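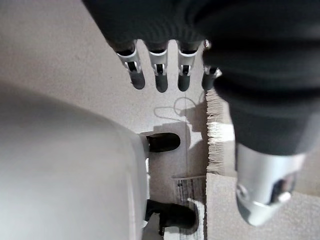

Will a robot make my bed for me someday? A reader at Patrício School wants to know, and wow, so do we! Grown-ups have been asking the same thing for a very long time.

Let's start with what machines can do already. Some can roll around and vacuum a rug. Some factory robots lift boxes all day long. Those jobs are much the same every time, and robots love "the same"!

Now think about your bedroom. Your socks are never in the same spot twice. Your sheet might be in a ball, or twisted up, or halfway under the bed (with a toy inside). You can grab a corner without even thinking about it. A robot has to find that corner first, close its fingers on it, and hold on while the rest of the cloth flops and swings.
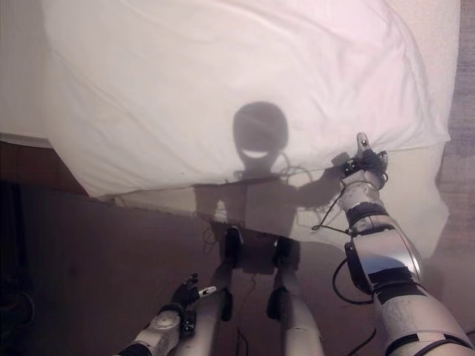 Cloth is one of the trickiest things for a robot to handle. A cup keeps its shape when you pick it up, but a sheet changes shape every single time you move it! So the robot has to look, move a little, and look again.

Can robots do chores yet? A few, and often slowly. Folding, tidying and bed-making are still being learned, and that takes lots and lots of practice.

Try it yourself! Put on thick mittens, close one eye, and fold a pillowcase in 3 folds. Then do it again 10 times. Did you get any faster?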